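Hi, and thanks for opening the file! These are my notes and spreadsheets on home laundry – what I washed, how hot, with what, and how it came out. I started keeping them because I was tired of guessing, and then my neighbor Amnuay Saengthong asked for a copy, so now it's a folder with a README like a grown-up project.

## What's in the folder

- `loads.csv` – one row per load, 3,844 rows at last save
- `stains.csv` – one row per stain I bothered to write up, with before and after scores
- `labels.csv` – care label text, typed in exactly as printed (typos and all)
- `notes/` – longer rambles, mostly on whites and on towels that go stiff

## Columns in loads.csv

| Column | Meaning |
|---|---|
| `load_id` | running number, never reused |
| `program` | the name on the dial |
| `temp_c` | set temperature, in Celsius |
| `detergent` | short code, see below |
| `dose_ml` | what I poured, from the cap |
| `dried` | `line`, `rack` or `tumble` |
| `score` | 0 to 7, my own opinion |
| `remark` | free text |

Sorry about the Celsius, my machine is a Fondby and that's what the dial has. A score of 7 means I'd happily wear it to a wedding, and 0 means it went straight to the rag bag. There are 74 rows with no score at all. Please leave them blank if you edit the file, don't fill them with zeros! I did that once and my averages looked awful for a whole July.

Detergent codes are `B` for Brulberg powder, `N` for Nakpan liquid and `P` for Prasitz, the wool one. `BN` means I used both, which I don't recommend (so much foam).

## How I score

I let things dry all the way, take them over to the window and look at them in daylight. Lamp light makes everything look cleaner than it is. For whites I hold a plain sheet of printer paper next to the fabric and compare. Smell counts too, but it goes in `remark`, because I have a cold half the winter and wouldn't trust my own numbers.

Pichit Rattanakul rescored 15 of the old loads for me without seeing my numbers. He's stricter on collars and much kinder on socks. His scores are in `score_pr`, and I haven't averaged them with mine.

## Underwear and trimmed things

White cotton with a colored edge gets its own tag, `trim`, in the `remark` column. I wash it with the lights at 40 and keep it away from bleach, as I've had a dark binding go patchy while the white part came out fine. Smooth the piece out flat before you score it, or you'll mark the creases as stains. 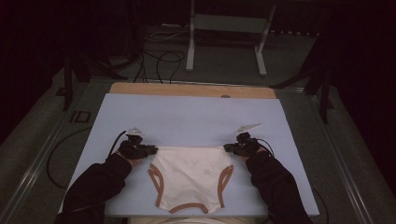 *White briefs with brown-tan trim, laid flat. A few light smudges across the middle.*

## Known problems

- Water hardness isn't recorded anywhere. I should have done that from the start.
- `dose_ml` is too neat in the early rows – I was rounding to whatever line on the cap was closest.
- Two different programs are both called `Mix`. The older one is longer.
- Wool is badly underrepresented, I own three sweaters.

## Using it

Take whatever you like, no need to ask. If you find a mistake, send me the `load_id` and what you think it should say. Last cleanup of the column names was 20th May, so older copies may have `temp` where this one has `temp_c`.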